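3.2 Aperture estimation for transparent containers

The grasp planner taken over from the previous project (Arroyo, see section 2) selects an opening width from a depth map. On opaque boxes this works well. On clear plastic the depth map has holes along the walls, and the planner either returns no grasp or places the contact points on whatever is seen through the wall. Of the 111 recorded approaches in our set, 40 gave no usable depth on the front wall. These were kept in the set and marked as such in the index.

The replacement module, called Tultangate in the code, does not read depth on the object. It takes the colour image from the gripper view and runs in two steps. First, a segmentation network predicts a mask for the object between the fingers. Second, the left and right limits of the mask are compared with the finger positions, which are known in image coordinates from calibration. The output is a signed offset for each finger and a flag stating whether the object fits within the current opening.

The mask is filtered over 10 consecutive images before the offset is computed. Shorter windows let single bad masks through, mostly where glare breaks the outline of a lid. Longer windows delayed the flag too much during a fast approach. The filter is a plain median. A Kalman filter was tried by Ľudovít Jireš in July and dropped, as the tuning did not carry over between recordings.

3.3 Label handling

Training on the first set of masks led to a repeated error: the network treated printed stickers as separate objects and returned the sticker outline instead of the container. The annotation rule was changed so that labels, lids and visible contents all belong to the container mask. Neighbouring containers are given their own instance, even when only a small part of them is in view.

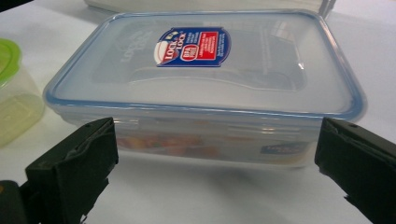

Figure 2: Gripper view with both fingers open and the container between them. The navy label on the lid and the coloured contents belong to the container mask; the lime-green lid at far left belongs to a separate instance.

The rule is checked by a script in the Brurby tool, which rejects any annotation where a label mask lies fully inside a container mask. Rejected files are returned to the annotator with the image index and are not corrected automatically.

3.4 Open points

The offset is computed in the image plane only. A container standing at an angle to the fingers gives a mask wider than its graspable side, and the flag then reports a poor fit when a rotated grasp would succeed. Wrist rotation is not part of the present interface and would need a change to the message format shared with Endudov.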